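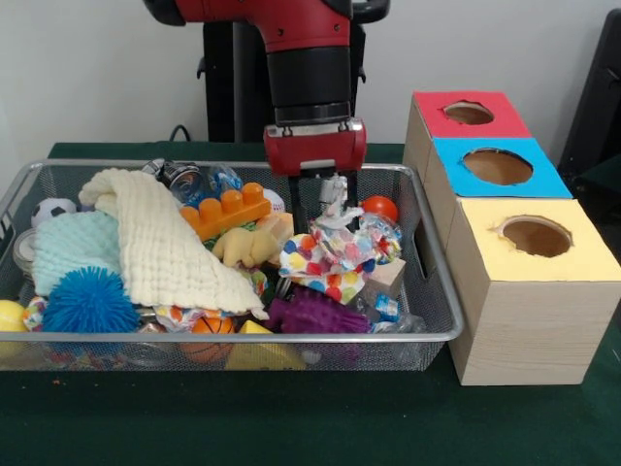
D. Chevalier

4. Instalación del marcador Stolia en la pista

Esta sección explica la puesta en marcha del marcador de baloncesto Stolia y de su consola de mesa. Para el modelo de pared, véase la sección 6.

Antes de empezar, compruebe que dispone de la consola, el panel, los dos módulos de posesión, el cable de datos gris y la llave hexagonal. El cable de alimentación se entrega en una bolsa separada.

4.1 Colocación del panel

1. Sitúe el trípode detrás de la mesa de anotadores, a dos metros como mínimo de la línea de banda.
2. Abra las patas hasta el tope y apriete las tres palomillas.
3. Levante el panel entre dos personas y encájelo en el soporte superior. Se debe oír un clic.
4. Bloquee el soporte con la llave hexagonal.

PRECAUCIÓN: No levante el panel por los módulos de posesión. Las fijaciones de estos módulos no están previstas para soportar el peso del conjunto.

4.2 Conexión de la consola

5. Con el equipo apagado, conecte el cable de datos a la entrada A del panel y a la salida del mismo nombre de la consola.
6. Conecte la alimentación del panel y después la de la consola. Si se hace en el orden contrario, la pantalla mostrará el aviso E19. En este caso apague los dos aparatos, espere 30 segundos y repita el paso.
7. Pulse Inicio. El panel enciende todos los segmentos y a continuación queda a cero.

Nota: Para distancias de más de 50 metros entre consola y panel se necesita el amplificador de señal Mesham, que se vende aparte.

4.3 Configuración del partido

8. Entre en Menú > Deporte y elija Baloncesto.
9. Indique la duración de cada período y el número de períodos. Los valores de fábrica corresponden a cuatro períodos de diez minutos.
10. En Faltas, fije el límite por jugador y por equipo. Al llegar al límite de equipo, el indicador se pone en rojo.
11. Introduzca los nombres de los equipos, con un máximo de ocho letras cada uno. La consola admite la ñ y las vocales con tilde, pero el panel las muestra sin tilde.
12. Guarde con OK. La configuración se conserva aunque se corte la corriente.

PRECAUCIÓN: La bocina es muy fuerte a corta distancia. Haga la prueba de sonido con el volumen en el nivel uno y sin personas delante del panel.

4.4 Comprobación final

13. Ponga el cronómetro en marcha y párelo tres veces. El tiempo de la consola y el del panel deben coincidir.
14. Sume y reste un punto a cada equipo.
15. Cambie la flecha de posesión hacia los dos lados.

Si un segmento no se enciende, revise primero el conector plano de la parte trasera. La memoria interna guarda hasta 4.000 acciones de juego; cuando está llena, se borran las más antiguas. Para exportarlas a una memoria USB, siga las instrucciones de la sección 5.

Última revisión: 2 feb 2026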